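Cullarstead Sort Kit for humanoid arms -- hire or buy
Puditz Equipment, bench and table kits

In stock, both versions. Hire from 50 a day, purchase on quote. Ring before ordering if your controller is older than the list further down, saves everyone a return.

What it's for
Table sorting with an arm you already own. Mixed items in the middle, containers either side, arm reads the label and puts each thing where it belongs. Used for demos, teaching, acceptance tests on new hands. Not for production lines, please stop asking. Not food safe either.

Single arm or two arm. Same software for both, you pick at setup.

What you get
Sorting software on a stick, licence for one controller
Head camera bracket, two heights
Glove covers for the hand, black, pair
Two woven baskets, rectangular
Practice item set (toy fruit, tape, a few small desk bits)
Blank label paper and a black pen
Printed guide, English and Dutch

Arm and hand NOT included. Camera not included on the hire version unless you tick the box.

Labels
Write them by hand. Lowercase is fine, two lines is fine, joined up is mostly fine. Put the label directly in front of its basket and keep it flat. No stickers or codes needed. If your writing is really bad print them, Norbert does.

Category names are free text -- "fruits", "office supplies", "things for Lieven", whatever you like. Odd ones take longer. Two baskets is the tested setup. Three works on a wider table, four we don't support.

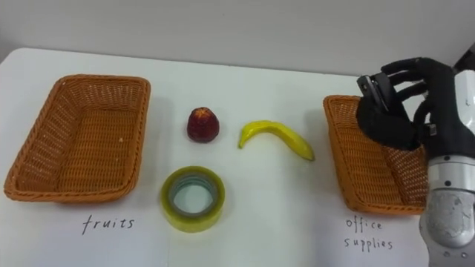
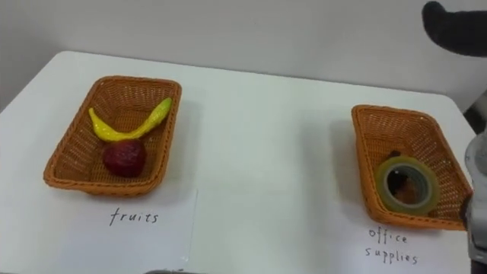

Fruit and stationery task, two baskets, handwritten labels.

Setting up
White or pale table, matt. Shiny ones confuse the grasp planner, glass is hopeless. Plain wall behind if you can manage it.
Fix bracket, plug in camera, run the check. Takes a couple of minutes.
Baskets down, angled a bit so the inside shows to the camera. Don't push them right up to the edge.
Labels down.
Items in the middle with a gap between them. A hand's width is plenty.
Press start and stand back behind the line.

First run is slow as it looks at everything twice. Turn this off under Options once your happy.

Items that work well
Toy banana, toy apple, tape rolls laid flat, staplers, glue sticks, marker pens with the cap on. Clear tape used to be a nuisance, the software saw straight through it. Much better since the May update. Paper clips no. Single sheets of paper no. Anything over 500 g no, that's a limit of the glove grip and you'll get drops.

Glove covers
Fabric, stretch fit, fasten at the wrist. They wear at the fingertips first. We reckon on some 200 runs before you want a new pair, more if the table's clean. Spares are 156 for the box. Hand wash, dry flat, no tumble drier (Lies tried).

Controllers
Baumgart B and C series: yes
Zenmont, all current: yes
Zenmont older grey box: works but no second arm
Anything else: ask Ramiro, he keeps the list

Known problems
Label partly under the basket gets ignored. Move it.
Arm parks over the right hand basket between picks and blocks the camera a bit. Change the park position in Options, we set ours further back.
Round fruit rolls if it's let go too high. Lower the release height one notch at a time.
If two items touch, it may treat them as one and try for both. Seperate them and restart the pick.

Hire terms
Minimum two days. Deposit taken on collection, back when the kit's been checked. Missing practice items are charged at cost, we're not fussy about the pen. Delivery by van within the area, courier otherwise. Couriered kits come in one box, keep the foam inserts as they go back in the same way.

Training
Half a day at your place or ours, up to six people. Annelies Lambrechts runs it. Bring the arm's own manual and whoever has the controller password -- we've lost whole mornings to that.

Returns
Unopened software only. Baskets and covers can be swapped if they arrive damaged, send a photo the same week.

Prices valid from 04/01/2026, VAT extra. Quotes and bookings: Ramiro Alcaraz, sales desk. Technical stuff: Norbert Gál. Leave a number if you get the machine, we do ring back.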